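Two-Handed Towel Handling with Hand-Held Grippers
Project report, shared workshop build
Sebastian Husar and Melur Mandagi
Nov 4, 2024

1. Goal

Our project was to build a pair of hand-held grippers that a person can use to handle cloth, and to record the motions so a robot arm can copy them later. We named the pair Tiltel. We started in July with drawings and had the first working gripper on the bench a few weeks later. The cloth for all tests was a blue microfiber towel.

2. Mechanism

Each gripper has two upright finger pads on a four-arm linkage. The linkage keeps the pads close to parallel as they open and shut. Our first version had plain holes at the pivots, and they wore oval quickly. We changed to brass bushings pressed into the black arms. Melur reamed every hole by hand, and the side play went away. 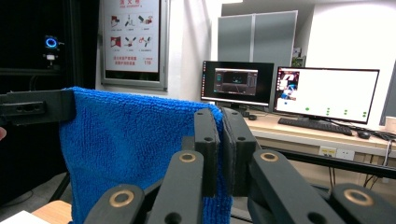 The pads bolt on through small holes in their faces, so a worn pad can be swapped without taking the linkage apart. We tried two pad shapes. The one with the flatter face held a single layer of towel better, and we kept it.

3. Picking up an edge

Grabbing a towel edge from a flat table was the hardest part. One pad has to get under the fabric while the other stays on top. If the pads come in too high, they close on loops of the pile and slip off. If they come in too low, they drag on the table and the hand shakes. Sebastian wrote a short practice routine for this, and each of us did it before recording. 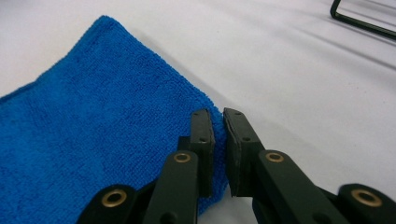

Why use a towel and not a stiffer object?
A towel changes shape each time it is touched, so the person has to keep adjusting. We wanted those adjustments in the recordings.

4. Recording

We recorded 100 attempts. Of these, 81 were usable. Most of the rejected ones had the towel leaving the camera view, and in a few the recording started late. Each file got a number and a one-line note. We did the trimming on the workshop computer with a script Sebastian wrote, called Oder.

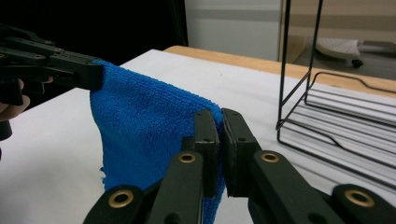
Using both grippers together took more practice than using one. The two people had to agree on who moved first. We settled on the left gripper lifting its corner and holding still while the right one closed. Pulling from both sides at once made the cloth jump out of the weaker grip.

5. Remaining work

The linkage still flexes when the handle is squeezed hard. Thicker arms would help but would add weight. We also want a softer return spring. The drawings and the trimming script are in the shared project folder, along with the notes for the rejected files.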